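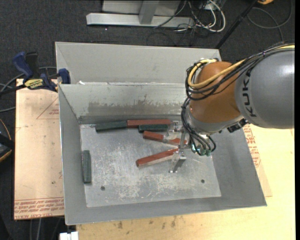

Where we are with Flova, end of our second quarter

Hi Thanakorn,

It's Tuesday, February 18, 2025, and I owe you this report from last week, sorry! I kept waiting for the new build to settle down so I could tell you something nicer about the swimming. More on the swimming in a minute.

Short version: the first two islands are playable from start to finish, the third one is blocked out but ugly, and we're spending a bit slower than the plan said we would. The save system ate most of January. I'd still like to hit the summer demo and I think we can, if you're okay with one change I'm asking for at the bottom.

What got done

Island one (the harbor town) is finished apart from sound. You can talk to everybody, take the ferry job, mess up the ferry job, and get a different ending to the chapter if you do. Mellado, the big lighthouse island, has all its quests in and its weather working, and I'm really happy with the fog. It rolls in off the water in the evening and the lamps come up one at a time, and people playing it tend to just stop and stand on the pier for a while. I had no idea it would land that well.

The script stands at 361 pages, and yes, I know the grant application said it would be shorter. A lot of that is barks, the little one-liners the townsfolk mutter when you walk past, and they're quick to write. The main story hasn't grown since you last read it.

We also swapped the old inventory screen for a satchel you open in the world without pausing. It took two tries. The first one covered up half the map and everyone hated it, me included.

The playtest

We ran it over a weekend with 30 players, most of whom had never seen the game. Eight of them got through both islands in one sitting, which made my month. The most common complaint was the swimming (told you). The boat handles fine, but once you fall off it you move like a refrigerator, and the camera dips under the surface and shows you the bottom of the hull. We've fixed the camera. The movement is better but I'm still not in love with it.

Second most common was getting lost on Mellado after dark. I don't want to put an arrow on the screen, so we're adding painted stones along the main paths and having the ferryman give actual directions if you ask him twice. If that doesn't do it I'll rethink the arrow, grumbling.

The bug list from that weekend had 46 entries. Most are closed. The nastiest one left is a goat that follows you indoors and then can't leave, and closing the door on it crashes the game on older laptops. I'm leaving it for the next build because it's tangled up with the pathfinding work anyway.

What slipped

Saving. I had it down as a one-week job, and it was nowhere near that. Our old format only remembered where you were standing and what you'd picked up, and the story now needs it to remember who you lied to, in what order, and whether they found out. So we rewrote it. Old saves won't load anymore, so please don't use the file on your laptop to show anybody the game! I'll send a fresh one that drops you right at the lighthouse.

Music is behind too. We have the theme and the two town tracks, and nothing for the third island. The composer is back on it full time from next week.

Money

Under budget on contractors, a little over on the playtest (snacks, plus a second room on the Sunday). The spreadsheet is in the shared folder under Fullano, same tab as last time. I haven't touched the hardware line.

What I'd like from you

Could we move the unspent contractor money to sound? Island one has placeholder footsteps that all sound like someone eating cereal, and I'd much prefer to show the demo with real ones. It doesn't change the total. If you need a formal request for that, send me the form and I'll fill it in the same day.

Next up for us is the pathfinding, the goat, the painted stones, and a first proper pass on island three's market. I'll send the build as soon as the door thing stops crashing.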